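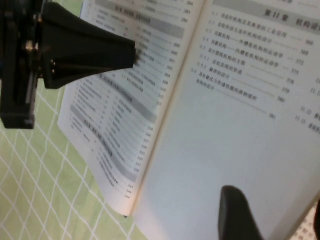 Capítulo 7
Ensaio comparativo de garras

7.1 Por que comparar

Os capítulos anteriores trataram da cinemática do braço e do controle de força no punho. Em ambos, a garra apareceu como um bloco fixado ao último elo, com massa conhecida e uma abertura máxima. Neste capítulo ela passa a ser o objeto de estudo. O problema é o de quem precisa escolher entre duas ou mais garras para uma mesma tarefa, dispõe dos catálogos dos fabricantes e percebe que eles não respondem à pergunta.

O catálogo informa força de fechamento, curso, massa e repetibilidade. Esses valores são medidos em geral com um corpo de prova rígido, centrado entre os dedos e apoiado em superfície plana. Uma peça usinada se parece bastante com esse corpo de prova. Um livro aberto, não: as folhas são finas e flexíveis, a lombada muda a inclinação das páginas conforme o ponto em que o volume é aberto, e o contato de um dedo pode deslocar o conjunto todo sobre a mesa. Duas garras com a mesma força nominal podem ter desempenhos muito diferentes nesse caso.

Ao final do capítulo, o leitor deverá ser capaz de:

– definir uma tarefa de ensaio com condições iniciais que outra pessoa consiga reproduzir;
– separar as falhas da garra das falhas do braço, da câmera e do controlador;
– calcular a taxa de êxito com seu intervalo de confiança;
– redigir um relatório de ensaio que permita refazer a comparação.

7.2 As garras do capítulo

Três garras de dois dedos servem de base para os exercícios. A Kenico tem dedos paralelos longos, acionados por fuso, e é a mais lenta das três. A Magagula usa um mecanismo de quatro barras: a ponta do dedo descreve um arco durante o fechamento, e a altura do punho precisa ser corrigida ao longo do curso. A Clellar é uma garra paralela com pontas intercambiáveis, e neste capítulo é usada com a ponta plana e com a ponta arredondada, tratadas como configurações distintas. São, portanto, quatro configurações em ensaio.

O braço, o controlador e a câmera de punho são os mesmos em todas elas. Essa condição parece óbvia, mas é a mais desrespeitada na prática. Ao trocar a garra, muda a distância entre o flange e a ponta dos dedos, e com ela a calibração entre câmera e ferramenta. Se a calibração não for refeita, o erro de posição será atribuído à garra nova. O procedimento da seção 7.4 exige uma recalibração a cada troca, mesmo quando a garra retirada é recolocada no mesmo dia.

7.3 O banco de ensaio Skukerus

Os dados usados nos exemplos vêm do banco Skukerus, montado para ensaios de manipulação de objetos flexíveis sobre mesa. O conjunto completo tem 1259 tentativas. Destas, 1002 foram consideradas válidas; as demais foram descartadas por perda de comunicação com o controlador, por erro na posição inicial do objeto ou por registro incompleto da câmera. O critério de descarte foi fixado antes do início das medições e aplicado sem consulta ao resultado de cada tentativa. O leitor deve adotar a mesma ordem em seus próprios ensaios.

A tarefa principal é virar uma folha. O livro é posto aberto sobre a mesa, o dedo se aproxima da página, estabelece contato, arrasta a folha até formar uma dobra e a conduz para o outro lado. Registra-se êxito quando uma única folha é virada e o livro permanece a menos de 24 mm da posição inicial. Virar duas folhas juntas conta como falha, assim como rasgar ou vincar o papel. Cada falha recebe um código, de acordo com a tabela 7.2, e o código é atribuído por alguém que não operou o braço naquela sessão.

As tentativas com a ponta plana da Clellar somam 346 e serão usadas no exemplo 7.1, dedicado ao cálculo do intervalo de confiança.

7.4 Variáveis a controlar

Antes de medir, convém listar tudo o que pode variar de uma tentativa para outra. No caso da folha, as variáveis de maior efeito são a gramatura do papel, o atrito entre o livro e a superfície da mesa, a altura de aproximação do dedo e o ponto em que o volume está aberto. A iluminação interfere na câmera, mas não no contato, e por isso entra no protocolo como condição fixa.

A altura de aproximação merece atenção especial. Com o dedo alto demais não há contato; com o dedo baixo demais, a força normal cresce, a folha fica presa contra as de baixo e duas ou mais se movem juntas. A faixa útil depende da rigidez do dedo e da ponta. Um dedo mais flexível tolera erro maior de altura, ao preço de menor precisão lateral. Essa relação será deduzida na seção 7.5 a partir do modelo de viga engastada visto no capítulo 3.

Questão para preparação: considere uma garra cujo dedo tem o dobro da rigidez à flexão da Kenico e o mesmo comprimento. Mantidas as demais condições, estime como se altera a faixa admissível de altura de aproximação e indique as hipóteses adotadas.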